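Workshop notes: open-front bins and short lengths of wire

The June stock check at Jollthorpe took longer than planned, and most of the extra time went on wire. Full reels were no trouble. They hang on the rail, they carry a label, and the remaining length can be worked out by weight. The difficulty was with offcuts, which had spread across three benches, two drawers and the top of the bandsaw cabinet. Xiuying Wan measured what could be measured and scrapped the rest. The scrap included a fair amount of usable stranded wire that could not be identified by gauge.

The following arrangement has been in use on the small assembly bench since then and will be extended to the other benches unless there are objections.

Offcuts are kept in open-front plastic bins, one bin to a wire type. The previous lidded boxes have been withdrawn. They stacked well, but the lids were left off within a fortnight and the boxes were then used for screws. An open-front bin can be reached into while it stands in a row, and the contents can be checked without lifting anything.

The minimum length worth keeping is 13 cm. Anything shorter goes into the copper scrap tub at the end of the working session, insulation on. Tõnu Lill has asked for a longer minimum on the grounds that a 13 cm piece will not reach between terminals on the Lencho boards. This is correct, but the same piece is long enough for the jumper links on the Ovarau units, and those account for most of the offcuts used. The figure stands for now.

Pieces over a metre should be coiled by hand to a loop of 7 cm and held with a single twist of paper-covered tie. Do not use adhesive tape. It leaves residue on soft insulation and the residue picks up dust from the bench. Do not wind wire tightly round the fingers or round a screwdriver shaft, as it takes a set and will not lie flat in a duct afterwards. Thin wire is worst for this. Elastic cord is to be treated in the same way as wire for storage, but must not share a bin with it, as the two lock together and the cord is usually cut in getting them apart.

Bins are to be returned with both ends of each coil at the front lip. This is the part of the arrangement least often followed. Kenji Kasprzak timed the job of freeing one loose end from an untied bundle at just over 4 minutes, with the bundle in good light and nothing else on the bench.

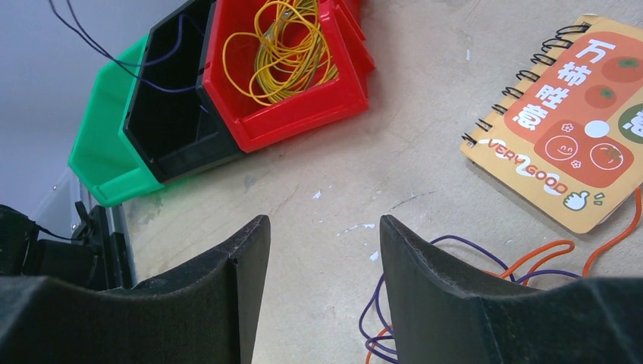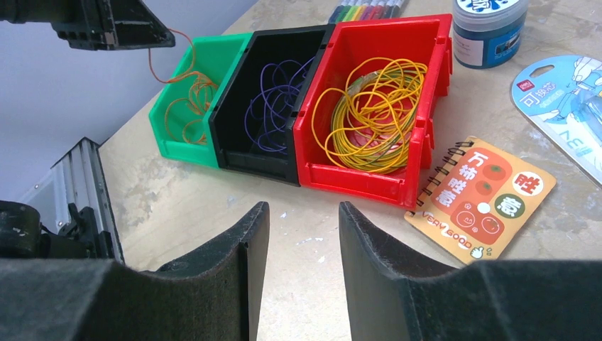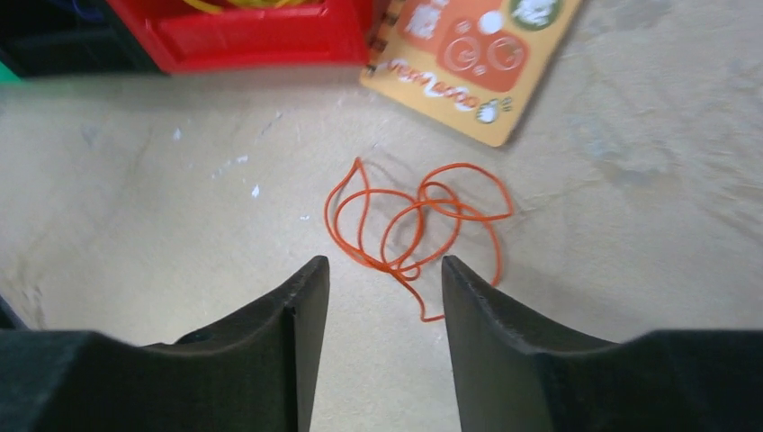

Colour coding is the outstanding question. The bins were bought as a mixed lot from Evumau and the colours were not chosen to mean anything, so the assembly bench has been running without a code. A green bin may hold orange wire and a red one yellow, and a new starter will reasonably assume that this signifies something. Two proposals have been received. The first is to match bin to contents, which fails as soon as a type is stocked in a colour for which there is no bin. The second, from Ezekiel Esposito, is to let bin colour stand for gauge and to put the type on a card clipped to the lip. The second is preferred. Cards will be cut from the grey board left over from the drawer dividers, and the lettering should be in pencil so that a card can be reused.

Strands left hanging over the rim are a separate matter. A loose end that leaves the bin will catch on a sleeve or a tool, and the coil follows it out on to the bench. If a piece is still in use, take the whole coil out of the bin and put it back when the job is done.

The bench surface also needs attention. Paint specks and scuffs make it harder to find short trimmings and single strands, and pale insulation is easily missed against them. Scraping has been tried on a small patch with a plastic blade and removed most of the paint without marking the surface. The remainder will be done when the bench is next cleared. Solvent should not be used near the bins.

Tobias Yazzie holds the stock sheet and will add a column for offcuts by type. Lengths need not be entered individually. A note of full, half or low against each bin is sufficient, and should be made when the bin is put back. The reel count remains as before, with 4,000 metres as the reorder level across all gauges taken together.

Spare bins are on the lower shelf behind the pillar drill. Please take them from the front of the stack and leave the cracked ones where they are, as they are being kept for their hanging lugs.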